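Reading time: 5 min

Section 5. Recording demonstrations with the hand-held grippers

The Golta notes say that any operator can record usable runs after 25 practice attempts. Treat that claim with care. Siamak Amini's check at Vorkbridge threw out 84 of 268 runs, and most of the operators had done their practice.

1. Clear loose items from the path between the two grippers.
2. Pick up one gripper in each hand. Put the wrist straps on if you use them.
3. Look at the inner face of both pads on each gripper.
4. Start recording, then close the jaws on the mirror's handle.
5. Bring the mirror to the stand slowly, with the glass hanging down.

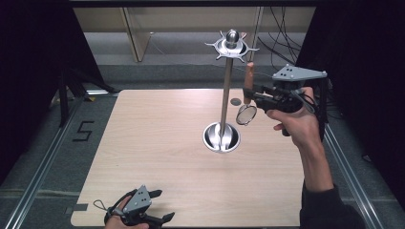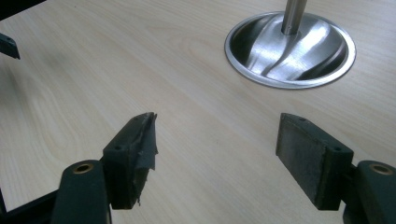
6. Open the jaws fully before you draw back.
7. Stop recording and write down the state of the pads.

CAUTION: Do not record with a pad covering that is torn or peeling. The handle may slip, and the trained model has no way of telling a slip from a choice.

NOTE: Golta's software gives each run a smoothness score. We have not seen it predict anything useful — a smooth run can still miss the hook. Watch the playback yourself.

NOTE: Bright metal may upset the position tracking. Laltum says its filter deals with this, but we could not repeat the result. Compare a few runs with and without the filter before you rely on it.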